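Speaker notes – dropped packets and the late stop
Session block: 8 minutes, questions after

Slide 1. Title and contact only. Do not read it out.

Slide 2. The task. Snacks are sorted into three cream plastic bins marked with a triangle, a square and a circle. Cans go to the triangle, noodle packets to the circle. State this once and move on. The task is simple. The fault was in the grip check.

Slide 3. The fault. In August the cell at Mallalstead logged 103 picks in one shift. On 2 of them the gripper lost a packet during the lift and the controller did not notice. The arm finished the move, opened over the bin and reported success.

Slide 4. Cause. The Draltier controller reads finger width once, at close. A crinkled packet holds its width for a moment, then slides as the film gives. The reading was correct when taken and wrong 47 milliseconds later. Pause here – people will want to see the trace.

Slide 5. The safety part. On the second drop an operator reached in to retrieve the packet. The arm was still moving because no fault had been raised. The light curtain stopped it, but later than the Bomeck risk assessment allows. No contact, no injury. Say that clearly before going on.

Slide 6. Changes.
Width is now read through the whole lift.
A lost grip raises a protective stop.
Reach-in requires a key, including for a single dropped item.
The Swanson team has asked whether the stop is too sensitive with soft film. Answer: yes, at present. We accept the extra stops until the threshold is retuned.

Slide 7. Pictures. Leave both up during questions.

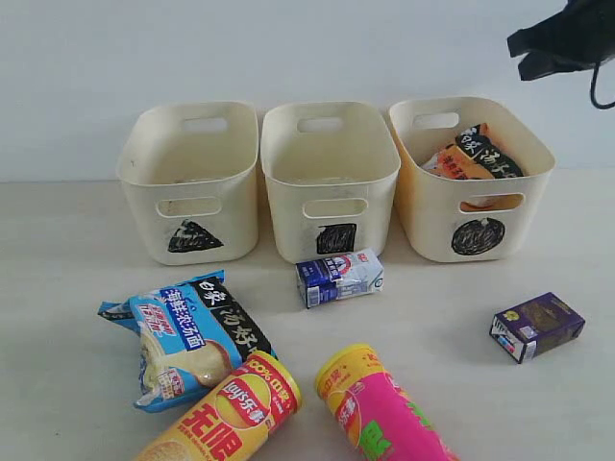 Noodles in the circle bin, other items still on the table.

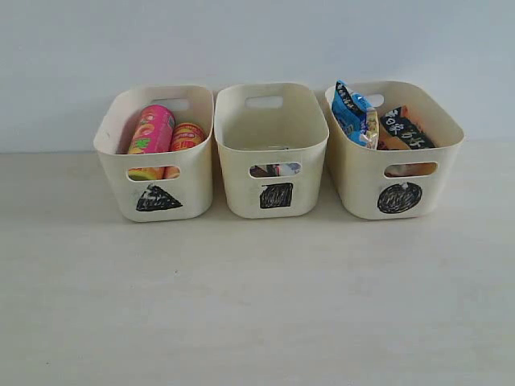 Cans in the triangle bin, packets in the circle bin.

Photos: Mallalstead cell, Bomeck

If asked about cans: neither drop involved one. Rigid items keep their width, and the old check was adequate for them. If asked for the logs, they can be shared without the operator entries.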